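Unit 6. Shading, Shadow and Surface Orientation

Course notes, revised 5/28/24
Prepared by T. Henare. Corrections to S. Tautahi.

6.1 Scope

Unit 5 dealt with projection: how points in space are mapped to points on the drawing plane. This unit deals with tone. Given a surface, a light and a viewer, we want to know how bright the surface looks at each point, and where it receives no direct light at all. Color is left to Unit 7. Transparent and mirror surfaces are not covered in this course.

6.2 Terms

Surface normal (n). The unit vector perpendicular to the surface at a point.

Light direction (l). The unit vector from the surface point toward the light. For a distant light, l is the same everywhere.

Form shadow. The part of an object that faces away from the light. Its edge is called the terminator.

Cast shadow. The part of a surface that faces the light but is blocked from it by something else.

Occluder. Whatever does the blocking. An object may be its own occluder.

Students often use "shade" and "shadow" for the same thing. In these notes, shade means form shadow and shadow means cast shadow.

6.3 The cosine rule

For a matte surface, brightness depends on the angle between n and l:

I = Ia + Id * max(0, n . l)

Ia is the ambient term and Id the strength of the direct light. The viewer does not appear in the formula. A matte wall looks equally bright from any position in the room, provided the light stays where it is.

Worked case. A flat panel receives direct light with Id = 400 and no ambient light. With the light along the normal, I = 400. With the light at 60 degrees to the normal, I = 200. At 90 degrees or more, I = 0.

On a flat face n is constant, so a distant light gives a single tone over the whole face. On a curved face n changes from point to point and the tone changes with it. A smooth gradient is therefore read as curvature, and a sudden step in tone is read as a crease, a shadow edge or a change of material. Telling these three apart is the main drawing skill in this unit.

6.4 Cast shadows on pale surfaces

A cast shadow removes the direct term and leaves Ia. The difference in tone across the edge is Id * (n . l), so the edge has the most contrast where the surface faces the light squarely and fades out toward the terminator. A pale surface reflects more of both terms, and the absolute difference is larger than on a dark one. For this reason the exercises use white or light gray objects.

The outline of a shadow comes from two sources: the outline of the occluder as seen from the light, and the shape of the receiving surface. In rendered pictures there is a third source, the shadow method itself. The common one stores a grid of depths as seen from the light and looks up each visible point in that grid. If the grid is coarse, a straight edge can come out as a staircase. 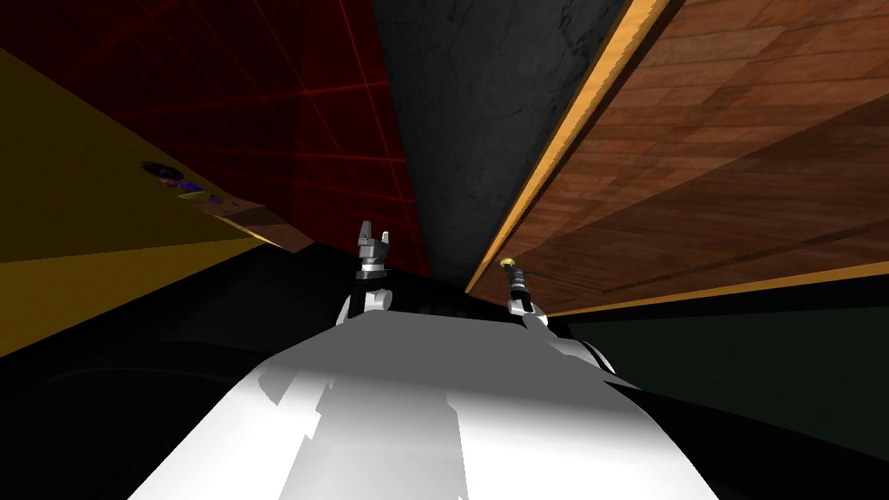
Fig. 6.3. Rendered view. Gray band with stepped edges on a white surface.

Stepped edges have more than one possible cause. An occluder made of blocks will cast a stepped shadow under any method, including pencil and ruler. The test is to double the grid resolution and render again. Steps produced by the grid shrink; steps that belong to the geometry stay the same size.

6.5 Softness

A point light gives a hard edge. A light with width w gives a band of partial shadow, the penumbra. If the occluder is at distance a from the light and the receiver at distance b beyond the occluder, both measured along the same line, the penumbra width is

p = w * b / a

With w = 8 cm and b = a, p = 8 cm. Moving the receiver closer to the occluder reduces b, and the edge sharpens. At contact p is zero — this is why a shadow is crispest where the object touches the ground.

6.6 Tilted views

Tilting the viewpoint about the line of sight turns every edge in the picture by the same angle. It changes neither n nor l, and the tones stay put. Beginners tend to assume that light comes from the top of the page. In a tilted view the top of the page is no longer up, and the assumption gives shadows that disagree with the walls. Establish the vertical first, then place the light.

6.7 Exercises

1. A square panel is lit at 45 degrees to its normal, with Id = 1,118 and Ia = 0. Find I to the nearest whole number.

2. A lamp 2 cm wide hangs 90 cm above the edge of a shelf. The floor is 90 cm below the shelf. Find the penumbra width on the floor.

3. Draw a white cylinder standing on a gray plane, lit from the left by a distant light. Mark the terminator and the cast shadow. Use at least four tones.

4. Repeat exercise 3 with the view tilted by 30 degrees. Keep the tones from your first drawing.

Reading: Flader, chapter on matte reflection; Prendergast, section on shadow construction. Grevitz is optional and uses the opposite sign for l.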